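Jan 17, 2019
Workshop notebook, tidying and the tea corner
Written by Pei-shan Tse

Continued from the list of Shuk-fan. I start with the green table, because it is the one that everybody uses and the one we argue about. The cover is the marbled one, green with pale lines. I wiped it two times with the mild soap from the sink cupboard. Please do not use the Viment cleaner on it, I tried it in one corner underneath and it became a bit sticky. Minoru says it will dry out. I will look again tomorrow.

The Galanz stays on this table. We discussed moving it to the kitchenette on the second floor, but then for one cup of tea a person must walk up and down the stairs, and the result will be cold tea and bad mood. The rule for where it stands: door to the front, and enough space on the right so the door handle is free.

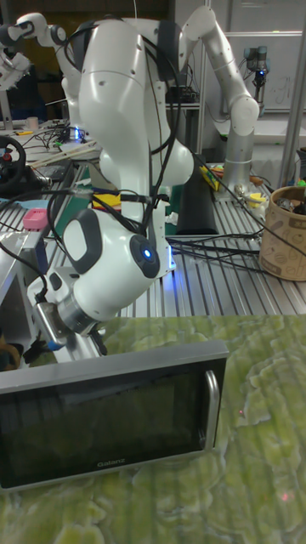

I cleaned the door glass with a damp cloth and then a dry one. Fingerprints come back very fast on dark glass, so I don't want to make this a daily job. Once a week is enough. For the inside I boiled a bowl of water with a slice of lemon, seven minutes in total, and after that the old soup came off with a sponge. Whoever heats soup, please use a lid. There are lids in the drawer, also the big one from Po-yen.

Mugs. We had too many and I did not know which belongs to whom. I put a note on the door and asked people to collect theirs before lunch. Six went home. The teal one with the yellow handle has no owner that I could find, so it is now the common mug and can stay out on the green table.

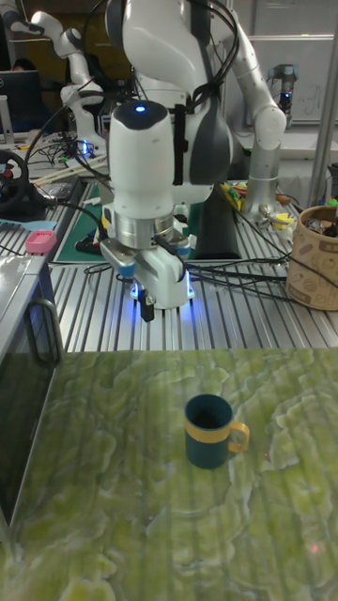

Test of reheating, since Shih-chieh asked for it. I filled the mug with tap water to two fingers under the rim and heated it in steps of 30 seconds, with a stir between. After three steps it was good for drinking. After four it was too hot for me, but Shih-chieh likes it like that. The handle remained comfortable to hold in all the steps. I did the same with leftover coffee and the time was a little shorter, maybe because I filled it less. I should have measured – next time I take the kitchen scale.

Now the back bench, the aluminium one. I only did a light clean there. The slots collect everything: crumbs, small screws, bits of cable tie. A soft brush along the slot works better than the vacuum, which only pushes the screws further. What I found went in the Nototero box on the shelf, please look there before you order new screws.

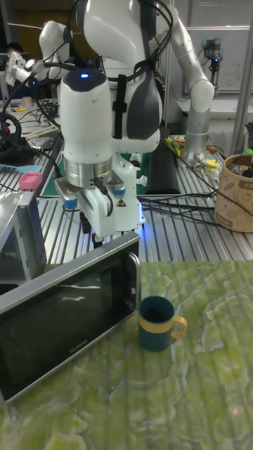

Things I did not move, and where I need an answer from the others:

Steering wheel. Is it still needed at the edge of the bench? Po-yen thinks yes, until September.
The long wooden sticks. They roll when somebody bumps the bench. I would like to tie them together with a rubber band or stand them in a tube.
Cardboard coffee container with the small stuff in it. I like it, but there are pens, and I think also old batteries at the bottom. Batteries go to the red bin in the hallway.
The pink thing in front of the steering wheel. Leave or throw away?

Shuk-fan answered already for the sticks: rubber band is fine.
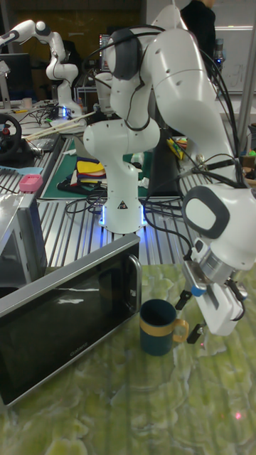 About the budget, a small remark. A second cover for the table in the same colour is 699 in the Bamik catalogue, and I find this too much for a cover. We keep the one we have and use a coaster for hot things. I will bring two from home.

To do: buy sponges, ask Minoru for the kitchen scale, new label for the lids drawer, check the sticky corner.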